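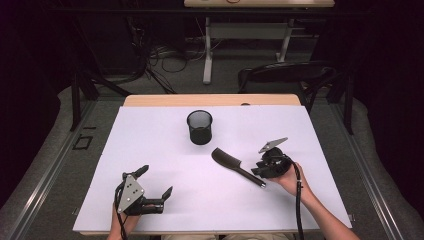

A mesh pen holder and a paddle brush on the white board.

I've been cleaning hairbrushes the same way since my girls were small, and every December, when the house fills up with visitors and their hair, somebody asks me to write it down. So pop the kettle on and I'll tell you how I go about it!

Start with the brush dry. Slide the tail of a comb under the hair at the base of the bristles and lift it away in little clumps, working from the handle end to the top. A paddle brush has a cushion with a tiny air hole in it, and you really don't want water getting in there, so never leave it soaking (I ruined a lovely one that way). Mix 200 mL of warm water with 2 drops of shampoo, dip an old toothbrush in, and scrub between the rows. Wipe it over with a damp cloth, then lay it bristles down on a towel overnight.

Now, the pen holder. Mesh ones are marvellous for keeping a brush upright on the dresser, handle down, but goodness they gather fluff! Go round the inside with a dry paintbrush first, then wash it in the sink and dry it properly, paying attention to the rim and the bottom seam, where rust likes to start. My friend Tove Riis uses the hair dryer on cool, and I've come around to her way of thinking.

I do both jobs on a white board laid over the table. Every bit of grey fluff shows up on it, and it wipes clean in no time.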